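Corrigan Boxing Club: Winter News

Well, friends, February came and went in a hurry, and we have a fight night to tell you about. 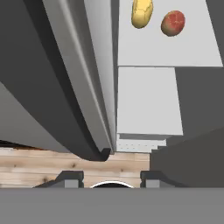 We had 529 people through the doors for the club show at Fallard Hall, which beats last year by 203 and had us borrowing chairs from the church next door right up until the first bell. If you were one of the folks standing along the back wall, thank you for being so good-natured about it!

The bout everyone is still talking about was Jolanta Kaczmarczyk's, at 132 pounds. She was in with a very tidy southpaw from the Gristia gym and lost the first round clearly — she'll tell you so herself — but she started stepping outside that lead foot in the second and her right hand began to land. The judges gave it to her on a split decision, and there was some grumbling from the visiting corner, as you'd expect, though both women were laughing together over a plate of sandwiches by 10 p.m.

Our two novices both dropped decisions but boxed their hearts out, and we'd like to see them back in the ring before summer.

The raffle and the door together brought in $3,472, and after the hall, the doctor and the officials were paid we put $2,727 toward the new ring canvas. The old one has more tape on it than canvas at this point. Juniors are back at 5:30 p.m. as usual, and please remember to bring your own hand wraps.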